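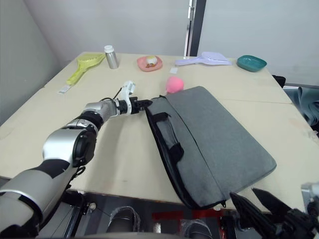
A laptop sleeve made of gray felt-like fabric, with a black zipper trim.

Kids' Corner > How Things Are Made > Felt

What Is Felt?
By Muireann Conneely
Print | E-mail

Most cloth is woven or knitted from yarn. Felt is different. It is made by pressing loose fibers together until they tangle and will not come apart.

The oldest felt is made of wool. Under a microscope, a hair of wool is covered in tiny scales, a bit like a pine cone. When wool gets warm, wet and soapy, the scales lift up. If you rub the wool, the scales catch on each other and the whole pile shrinks into a thick, flat sheet. A wool sweater can do the same thing in a hot wash.

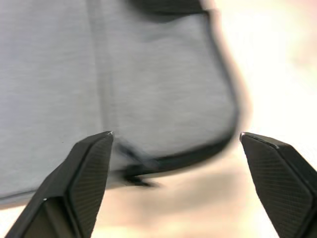
Factories also make felt from plastic fibers, which have no scales. A machine pushes needles with little barbs up and down through the fluff. The barbs drag fibers from the top to the bottom until everything is knotted together.

Felt has no threads running across it, so a cut edge does not fray. You can snip out a star and leave it as it is.

Words to know
Fiber: a very thin strand
Barb: a small hook or notch

588 shares | 3 comments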